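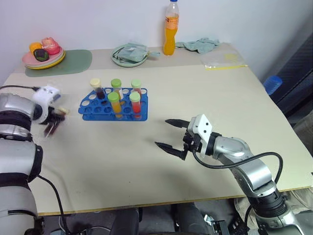 About Hovamton

Hovamton supplies test tubes, caps, racks and other small labware to schools, colleges and independent laboratories. Tuncay Başaran started the business from a unit in Ongart, selling spare caps and stoppers to two local sixth forms. We now serve 127 customers and have a second store in Pondow.

What we sell

Our catalogue has 295 lines. Most orders are for tubes and racks. The blue rack is plastic, in two tiers with round holes, and is the one schools tend to reorder. Caps come in several colours, including cream-yellow, bright green and light green. Many teachers give each class its own colour – others use them to tell one liquid from another. We don't mind which, but please order spares, as caps go missing more often than tubes break.

Our own range is sold under the Grurkska name. Everything else comes from makers we have bought from for years.

How we work

Orders are packed at Ongart and sent out within four working days. Racks and tubes travel in separate boxes. If something arrives cracked, tell us the order number and we will replace it – there is no need to send the pieces back.

Schools can borrow a sample set for up to 2 weeks before placing an order. The busiest time for these is April, so ask early.

Visiting us

The trade counter at Ongart is open on weekday mornings. Pondow is a store only and has no counter.

Page last updated September 6, 2021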